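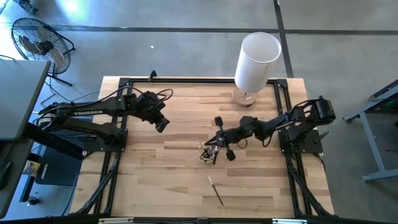
Drondness Table Arts
Progress report to the Hemberg Fund, second period
Prepared by Charmaine Moodley, 2025-06-08

It has been a really good stretch, and I'm glad to be writing this one! When I last reported in March we had a room, a stack of paper and a sign-up sheet. Now we have a painting program that people come back to, and a tabletop setup that works the way we hoped it would.

The basics first. The grant paid for brushes, paper, watercolor pans, lamps and room rental. We have run 18 sessions so far and 70 people have come to at least one of them. Spending to date is $3,151. We have set aside $600 of what remains for paper, which goes faster than anything else we buy (large sheets especially, now that people have gotten braver).

Tables and brushes

We settled on a plain setup and have stuck with it: a bare wood top, brushes standing in a clear glass cup with the tips up, and a lamp toward the back. I can't say enough good things about the glass cups. In the first period we kept brushes in zip pouches, and people spent ages digging for the one they wanted. With the tips up in a clear cup they can see what they're choosing between, and they pick a size before they sit down. Putting away has gotten quicker too. A brush left lying on the wood stands out, so it goes back in the cup before the next person takes the table.

We lost very few brushes this period, and the ones we did lose were the cheap rounds that shed from day one. I've switched those to the Susten student line and they are holding their points nicely so far.

Light

Your reviewer asked about lighting for the evening group. We tried clip-on lamps first and they were harsh, with a hard shadow right where people were working. The table lamps with the tall white cylinder shades and the round light-wood bases are a big improvement. They're steady on the tabletop and the light is soft. One of the evening painters told me she had finally stopped mixing her greens too dark, which made my week!

Sessions

Mornings are mostly beginners. We start with washes and single strokes and don't hand out a subject until the second visit. Evenings are looser, and a few regulars have been working on a shared set of harbor views after a trip out to Norðdahl. The set isn't finished, but I'd love to show it at the end of the grant year if you have a wall to lend us.

Two things went slower than planned. The Saturday-style family session is still waiting on a longer room booking, and the printed brush care sheet needs another draft, as the first was far too wordy.

Next period

Family session start date, once the booking is confirmed
Brush care sheet, one side of one page
Paper order, large sheets first
One more lamp for the evening group

I'll send receipts separately. Please come by and paint with us if you're ever in Drondness!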